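Why Is Your Couch Fuzzy AND Tough?

Feel the seat of a couch. Bumpy? A little scratchy? That's the weave. Lots of threads going over and under each other, over and under, all the way across. The cloth on furniture has a special name – upholstery.

Look really close at a gray one. It might not be just one gray! Some threads are lighter, some are darker, and your eyes mix them up. People call that heathered.

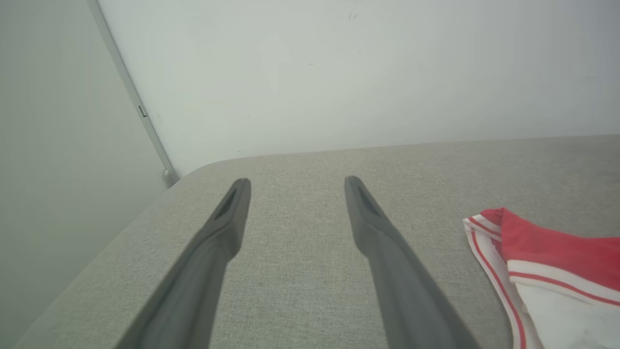 Under the cloth theres usually foam. Squishy, so you sink in a bit. Then it pops back up. Under that, a hard frame so you dont land on the floor.

Want to try weaving? Get 2 colors of yarn and some cardboard. Cut little notches on both ends, wrap one color up and down, then poke the other one over, under, over, under. Push the rows togehter – tight rows make strong cloth.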